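Iltonby Simulation Group
Minutes, fault review: contact force limit in the Urlow kitchen tasks
7/30/23

Present: controls, simulation, task authoring, safety. Apologies from the hardware group, who sent written comments, taken under item 4.

1. Minutes of the last review
Accepted with one correction. The line saying the gripper watchdog had been tested in "all tasks" should read "all countertop tasks." The refrigerator tasks were not part of that test.

2. The fault
Controls went through the log of job 422. The arm held its gripper command after the force limit had been exceeded, and the stop was not issued until the episode timed out. Recorded contact force on the shelf reached 400 N. The contact began during placement in the refrigerator, with the object still in the gripper.

The Fultska controller raised the limit flag at the correct step. The flag was cleared by the task script on the next step, before the stop handler read it. Simulation confirmed the same sequence on replay with the same seed. With the script's reset call removed, the stop was issued as designed.

Task authoring noted that the reset call had been copied from an older script, where it was harmless because the stop handler ran first. The order changed when the handler was moved to its own thread in January.

The meeting looked at the placement approach as well. The gripper comes in over the upper shelf at an angle, with the object pointing into the compartment ahead of the fingers. Controls considers the approach acceptable at low speed. Safety does not, as long as the shelf collision model is thinner than the shelf that is drawn. No agreement was reached and the point goes to the next review.

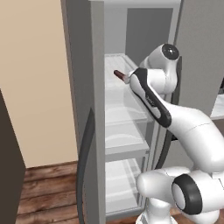

3. Countertop tasks
The countertop scripts were checked for the same reset call. It is present in the cutting board task and absent from the others. No force limit has been logged in the cutting board task, so the call has had no effect so far. It will be removed anyway.

Safety raised the knife on the counter. It is a free body in the simulation, and the planner does not treat it as an obstacle when the arm is carrying a carrot to the board. Simulation said that adding the knife to the obstacle list raises planning time and asked for a separate ticket. Agreed. The bread on the board and the toaster are on the list already.

There was some discussion of whether the release height over the board should be lowered. Left as it is until the carrot's contact settings have been checked against the Taheri asset set.

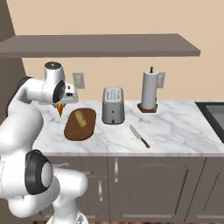

Hardware asked in advance: could the same fault occur on the physical arm?

The task scripts are shared, so the flag could be cleared there in the same way. The physical arm also has a separate current limit in its drives, which the scripts cannot write to. That limit has not been tested against this fault, and the refrigerator scripts are withdrawn from the physical cell until it has been.

4. Door tasks
Hardware's written comments concern the door handles. In their view the grasp on the straight vertical handle leaves too little room next to the curved handle on the neighboring door, and a small error in base position would bring the gripper housing against it.

Simulation measured the clearance in the model at 2 mm with the fingers closed. Controls said that contact there would be a side load on the wrist, which the present force check weights low. A side load could therefore build up without raising the flag at all. This is a different defect from the one in item 2 and is to be logged under its own number.

Task authoring proposed grasping lower on the handle. Simulation doubted this would help, given the length of both handles, but will try it. Opening the curved-handle door first was also suggested and set aside, as it changes the task definition and would make earlier results hard to compare.

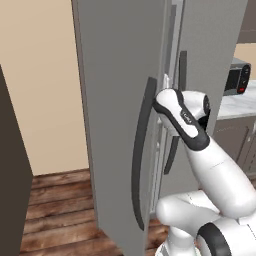

5. Decisions
The reset call is to be removed from all task scripts. Write access to the limit flag is to be taken away from scripts altogether in the next Fultska build.
The stop handler must acknowledge the flag before anything can clear it.
Results from refrigerator jobs run since the January change are marked unverified and are not to be used in reports to Urlow.

6. Actions
Controls: patch the flag handling; add side load to the force check.
Simulation: correct the shelf collision model; repeat the job 422 replay with the patch; open the knife ticket.
Task authoring: remove the reset call; try the lower handle grasp.
Safety: write the drive current limit test with hardware; extend the watchdog test to the refrigerator and door tasks.

7. Other business
Replay logs take about 30 minutes to load from the archive. Simulation will keep the job 422 files on the local server until this fault is closed.

Next review to be called by safety when the patched replay is ready.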